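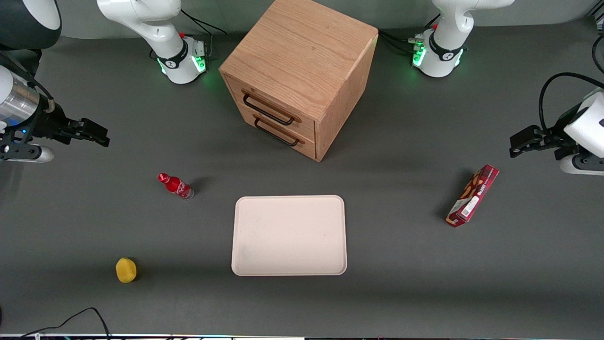

3 min read

Little drawers: your questions

What do you keep in yours?
Tea bags up top, batteries and string below – and yes, I do mix them up!

Why a light wood one?
I've got a soft spot for oak, and those black bar handles show up nicely against it.

Will small bottles fit?
Mine go in on their sides. Check the cap's tight first (I learnt that with soy sauce).

How often do you sort it out?
Every August, or whenever a drawer sticks.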